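Changes to job duties after automated part placement is introduced
Posted in Workplace Help – Manufacturing

Rory Imrie
Our plant in Hurnadville will move two assembly stations to robotic placement in July. Eight employees currently do this work by hand. I have been asked to draft the notice to staff and would like to know which duties other employers kept with their operators, and whether pay grades were reviewed.

Lanying Guo
Our Bradard site made a similar change. Operators kept material loading, first-piece inspection and the authority to stop the cell. Picking up and setting down the strips passed to the robot.
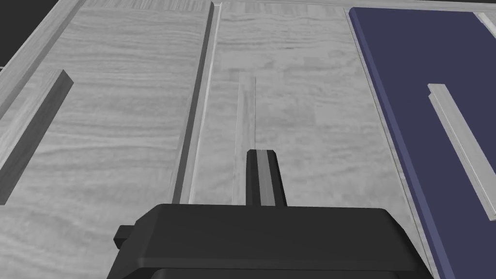
Grades were reviewed before the start date, and operators who completed cell training moved up one step. I would advise putting the following in writing: who may clear a jam, who signs the shift log, and how long present pay is protected. Our first notice left out the last item and had to be reissued.

Sverre Magnusson
Check your labor agreement first. Ours required written notice of any change in duties – the supervisors were not aware of this.

Piret Rozīte
We did this at Pokham and it was fine. Ask the night shift too.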